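3. Material and Method

3.1 The film and its screenings

The study looks at how audiences responded to Hirimero, a feature-length documentary in which children and young teenagers talk to the camera about school, family, money and what they expect to be doing as adults. The film has no narrator. Its director, Consuelo Quintero, recorded the interviews over two years and cut them by topic, so that a child who speaks in the opening part may not be heard again for half an hour. This way of editing has been discussed mostly from the maker's side (see Section 2). We were interested in what viewers do with it.

Screenings were held at two venues. Karier is a single-screen cinema that shows documentaries on weeknights, and Dronusus is a community hall with a projector and stackable seats. Tickets at Karier were sold in the usual way. Entry at Dronusus was free, which brought in more families and more people who told us they rarely watch documentaries. In all, 400 viewers filled in the questionnaire, and 150 of them had seen the film at Dronusus.
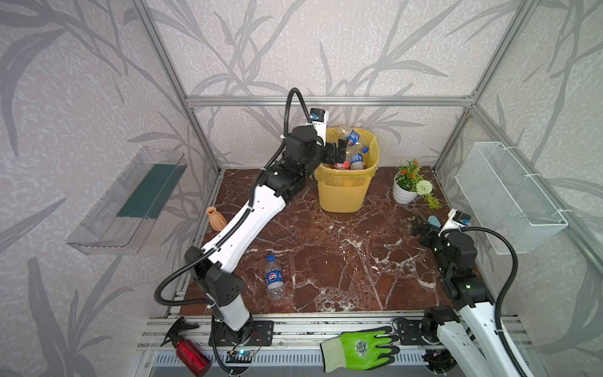 Why were viewers asked about the film on paper, straight after the screening?
Earlier work on documentary audiences often relied on online forms sent out days later, and the answers tended to repeat what reviews had said. Paper forms handed out at the door gave us shorter comments, but they were the viewers' own, and few people left the open questions blank.

3.2 Questionnaire and interviews

The questionnaire had 20 items. Most of them asked viewers to mark how far they agreed with a statement, such as "I felt I got to know the children" or "I wanted to hear the questions they were asked." The last items were open. One asked which child the viewer remembered best and why. Another asked whether anything in the film had seemed staged.

We also held longer interviews with viewers who had ticked a box saying they could be contacted. These were done by phone by the second author, Sverre Hedlund, and followed a loose guide. Each began with the same request: tell me what happens in the film. We left the wording vague on purpose. Some people answered with a list of topics, some with a list of children, and a few told it as a story with a beginning and an end, although the film is not built that way.

The interviews were transcribed in full and coded by both authors separately. Where our codes differed we went back to the transcript and talked it through. Most of the differences concerned the code "closeness," which one of us had used for any warm remark about a child and the other only for remarks that compared the child with someone the viewer knew. We kept the narrower use.
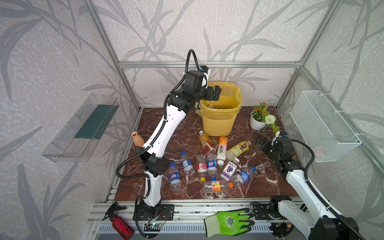
Figure 2. Workspace with two robot arms, plastic bottles and a yellow wastebasket.

3.3 Comparison film

To have something to set the results against, we used a second documentary, Khalaf, which follows one boy through a single school year. It is told in order and has a voice-over read by an adult actor. The two films are close in length and both were new to local audiences. Khalaf was shown at Karier only, so comparisons between the films in Section 4 leave out the Dronusus forms.

The choice of film matters here. Khalaf differs from Hirimero in more than its editing – it has music nearly throughout, and its subject is older by the end than most of the children in the other film. We can't separate these things with the data we have, and where a difference between the two audiences might come from the music or the boy's age we say so.

3.4 Limits of the sample

People who buy a ticket for a documentary about children already have some interest in it. Teachers and parents were common among those who agreed to be interviewed, and viewers under 18 were not interviewed at all. Their questionnaires were collected with a parent's consent and are reported separately in Section 4.3. The screenings at both venues took place in December, when school groups could not attend.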